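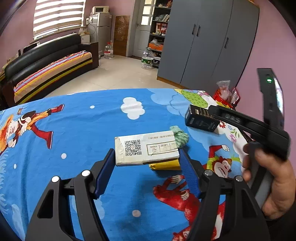 Small boxes and a padded package, two grippers at work.

Third month of this at Esosari. Some notes on what changed for those of us who used to pack orders all day.

1/ Packing was 90 orders a shift, standing. Now I pick things up and put them down with the grippers, and the recordings go to the people training the arms at our Cesteck site.

2/ Pay is the same. My back is better, my wrists are worse. Janka asked for 2 more breaks per shift and we got them in September.

3/ The arms do small boxes fine. Soft packages still come back to a person -- usually Wichai, who has packed for 17 years and does them without looking.

4/ No one on our line has been let go. Two people left and weren't replaced. I count that as a change too.

5/ Songül wants it in writing who gets the arm operator jobs, and what training comes with them. I signed her letter. Still waiting on an answer.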